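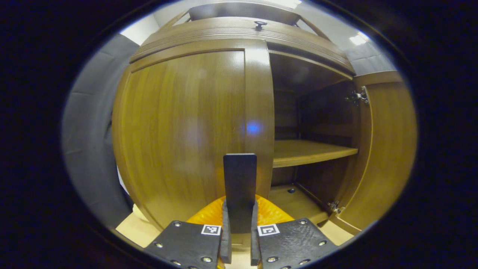

Home | Units | Handouts | Contact

Unit 5: Adaptive scuba - working with divers with disabilities

Reading time: 5 minutes

Print this page | E-mail this page

Hi all. These are my notes from the second evening of the adaptive buddy course, tidied up a bit (I type badly while I'm talking). If you missed it, read these and then have a go at the questions in your own words before we get in the pool at Dronville.

Start with the paperwork

I know, I know. But the medical comes before anything else. Every student needs a sign-off from a doctor who understands diving, and some GPs will tell you quite cheerfully that they don't. Malivow keeps a list of dive doctors at the front desk. If a student's medication or condition has changed after the form was signed, the form is out of date and we go back to the doctor. You are not the person who decides that a new tablet is probably fine.

Things worth asking about early, in private, and in plain words:

- skin: can the student feel a graze or a rubbed heel? Plenty of people with a spinal cord injury can't, and pool edges are rough
- temperature: does the student get cold quickly, and would they notice?
- bladder and bowel routine, and how long they need before getting into a wetsuit
- spasms, and what sets them off
- how they like to be lifted or moved, if they want a hand at all

Ask the student, even when there's a partner or a support worker standing beside them. I got this wrong in my first year and spent ten minutes talking to somebody's brother.

Weighting and trim

This is where most of our pool time goes, and I love it! A diver who doesn't use their legs will often find them floating up or swinging about, and the standard belt with everything at the hips may not help one bit. Start light and move small amounts of weight around. Ankle weights, trim pockets up near the shoulders, a little on the tank band - try one change, let the student hang there for a minute, then try another. Write down what worked. I mean on paper, with their name on it, because next month you will both have forgotten.

For someone with an amputation the body will want to roll toward one side. Same method, small changes, plenty of patience. Some divers prefer to take the prosthesis off and some have one they can wear in the water, so check with whoever made it before it goes anywhere near chlorine or salt.

Webbed gloves are great for arm swimmers. They are also a nuisance with buckles, so practise the weight release and the inflator with the gloves on.

Signals

The standard set assumes two working hands and ten fingers. Agree on your own versions on the surface and run through them twice. Oskari Mustonen, who I dive with on most course weekends, has limited grip in his right hand, and his OK is a closed fist tapped on the forearm. Lovely and clear, except that another team might read a fist as low on air. So tell every person in the water, including the ones who are "only snorkelling".

For divers with low vision we use touch signals: one squeeze for OK, two for stop, a firm push upward on the palm for ascend. A squeeze gets a squeeze back. No answer means you ask again, and no second answer means you go up together.

Team size

Depends on the student's assessment. Somebody who can look after themselves and help a buddy dives as a normal pair. Somebody who can look after themselves but couldn't assist another diver goes with 2 buddies. A student who needs help with their own gear or air also goes with 2, and one of those must be rescue trained. We don't shuffle this on the day to make the boat numbers work.

Entries and exits

Getting in is easy, getting out is the hard bit. Plan the exit first. At the pool we have the hoist and the ramp; at Futside there's a ramp but it gets slippery at low tide, so we time it. Take the gear off in the water, pad the edge with a folded mat, and have one person - only one - calling the lift.

For next time

Read the Gyamfi handout on ear equalizing with limited hand use, and bring a slate and pencil. Write me half a page on this: your student is comfortable in the pool but goes quiet at the ramp. What do you say, and what do you leave alone?

Last updated 26 May 2024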